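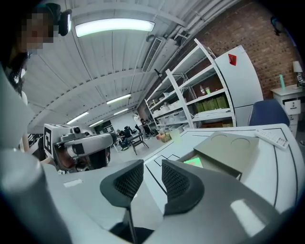
The packing room at 1699 Mihăilă Road is open again, and if you have been carrying a shoebox of odds and ends from one apartment to the next and always meaning to do something about it, you may be glad to hear that the doors are unlocked from nine in the morning, every day except Sunday.

Flirnine, the small storage and packing shop that has had the building since the old Statum print works moved out, closed the back room in the spring so the lighting could be redone. The work ran longer than anyone wanted, as these things do, and regulars had to make do with one narrow counter out front, next to the register, where you could just about fold a sweater if you kept your elbows in. Now the long fluorescent lights are up along the ribbed white ceiling, the air conditioning is blowing, and there is room to spread out again.

"I missed it more than I expected to," said Guilan Cheng, who runs the shop. "People come in with a bag of little things and they look so tired of that bag. Then they sit down for an hour and go home with one box that closes. I really like seeing that box close."

The idea is much the same as it was before. You bring your small things, whatever they are – jewelry, sewing supplies, tea, letters, the cables that came with a phone you no longer have – and you work through them at a table with somebody on hand to help you decide what goes together. You can bring your own container or choose one there. Lidded boxes with a clasp have been the favorites by a long way, Cheng said, and she thinks it is the clasp that does it, although she admits she is fond of them herself and may be steering people a little.

What has changed is mostly the tables. The white table in the back room now has a line of black tape running around the edge of the top, which was the suggestion of Nandi Zwane, who teaches the Thursday class. Everything you plan to keep in the box has to fit inside the tape before you start packing. It sounds fussy when you first hear it (I thought so, and I told her so), but it does make you look at the whole lot at once, and you find out pretty quickly that you own four of the same thing. 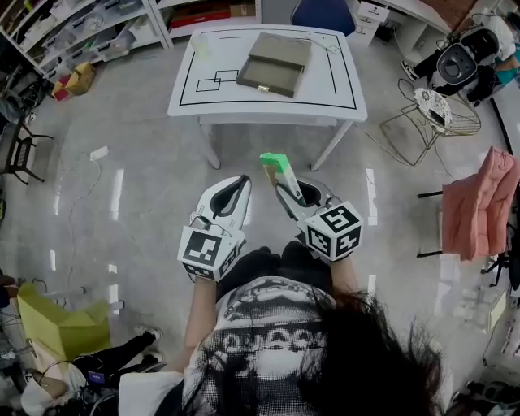 Zwane likes her students to leave the lid open the whole time they are deciding. Small boxes go in first, flat if they will go flat, and anything that rolls gets a cup or a pouch of its own. Labels come last. She has strong feelings about labels, and has seen too many people write a beautiful tag for a box and then pack it with something else entirely.

"You are allowed to change your mind until you do up the clasp," she said. "After that, please, go have your lunch."

Clear plastic bins are still the house choice for shelves, by the way, and that isn't going to change. There was some talk of switching to woven baskets, which would certainly be prettier, but Cheng wants to be able to see what is in a bin from across the room, and so do most of the people who use them. The white shelving unit stayed too. A few other boxes are mixed in with the bins, and Cheng says she will get to those when she gets to them.

Fatima Adebisi came in during the first week with what was left of her mother's sewing things and stayed most of a morning. Her mother is 83 and has moved in with her, and the two of them had been putting off the buttons, she said, which had come to the house in three cookie tins and a coat pocket. They are now down to one tin. The coat pocket was not discussed.

"She told me where every one of them came from," Adebisi said. "So it took a while, but I wouldn't have wanted to hurry it. We're coming back for the thread."

Using a table is free for the first 35 minutes, and after that it is a dollar for the rest of the visit, which goes toward tape and tissue paper. Zwane's class costs $20 and includes a box. It fills up fast, and Cheng asks that you call the shop to save a place, and that you call again if you can't make it, so the seat can go to the next person on the list.

Olumide Okoro and his sister Oluwatosin, who have the Skuviser hardware store next door, are letting customers use their side lot for parking while the curb is being repaired. Please leave the spaces by the loading door open in the mornings, when they have deliveries. Oluwatosin Okoro also asked me to pass along that the shop sells replacement clasps and hinge pins, and that if you bring your old box in with you, she can usually match the size while you wait.

Things you decide not to keep can be left in the crate by the front door, as long as they are clean and in working order. Paint, batteries and anything in a spray can should go home with you. The swap table will be back at the end of the month, and the button people, I'm told, already have their eye on it.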